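How Does a Two-Armed Robot Kit Work?

A page for readers ages 8 to 12
Written by Janelle Fajardo

Some robots build cars. Some robots pack boxes in warehouses. The Ilturer is a smaller kind. It is a kit with two robot arms, made by a company called Valetti, and it is sold to schools, libraries and clubs. The two arms sit side by side and work over the same small floor.

What are the parts called?

A robot arm has some of the same parts as your arm. It has a shoulder, an elbow and a wrist. Where you have a hand, this robot has a gripper. The gripper has two fingers that open and close.

At each joint there is an actuator. That is a motor with gears and a sensor packed together. The motor turns the joint. The sensor tells the computer how far the joint has turned. Cables carry power and messages up and down the arm.

How does it pick up a block?

Picking up a block is easy for you. For a robot it takes several steps. The arm has to move above the block, turn its wrist so the fingers line up with the sides, go down, close the fingers, and lift. If the wrist is turned the wrong way, the fingers can bump the block and push it away.

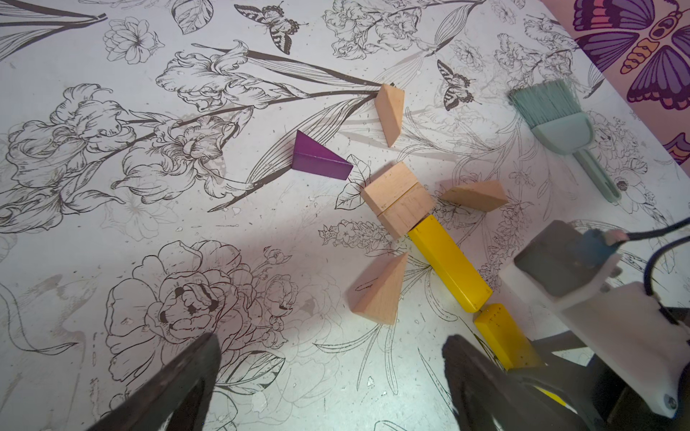
Shape matters a lot. A cube has flat sides that face each other, so two fingers can squeeze it well. A triangular prism is harder. Two of its sides slope, and a finger pressing on a slope can slip. The robot does better if it grabs a prism by its two flat ends.

Blocks that touch each other are hard too. There is no gap for a finger to fit into. One way to fix this is to nudge a block first and then pick it up.

How does it see?

The Ilturer can use more than one camera. A camera near the gripper gets a close view of the blocks, but the fingers can hide part of it. A camera farther back sees both arms and the whole floor, but the blocks look small. The computer uses both views together.

The floor can make the job harder. On a plain floor, a block is easy to find. On a floor covered with drawings of flowers, the computer has to tell which lines are the edges of a block and which are only ink.

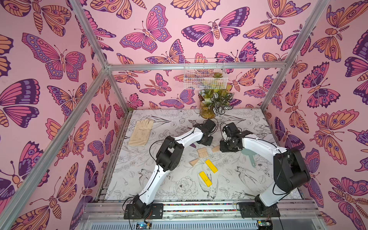

Page last changed: Sep 24, 2024

Why two arms?

With two arms, one can hold something still while the other works on it. One arm can also pass a block to the other. The arms must not hit each other, so the computer checks where both of them are before either one moves.

What comes with the kit?

The kit has two arms, two grippers, the cables and a book with 44 activities. The frame and walls are sold separately. Valetti says the kit is for ages 10 and up, with an adult in the room. The price is $3,000, so most people use one at a school or library and do not own it.

Is it hard to use?

Araceli Montes teaches at the Menden library. Her group started using the kit in June. She says the first activity took them 60 minutes, and most of that was spent learning how to turn the wrist. Activity 5, sorting blocks by color, is the one they repeat most.

Words to know

Actuator: the part that moves a joint.
Gripper: the robot's hand.
Prism: a solid shape with two matching ends and flat sides.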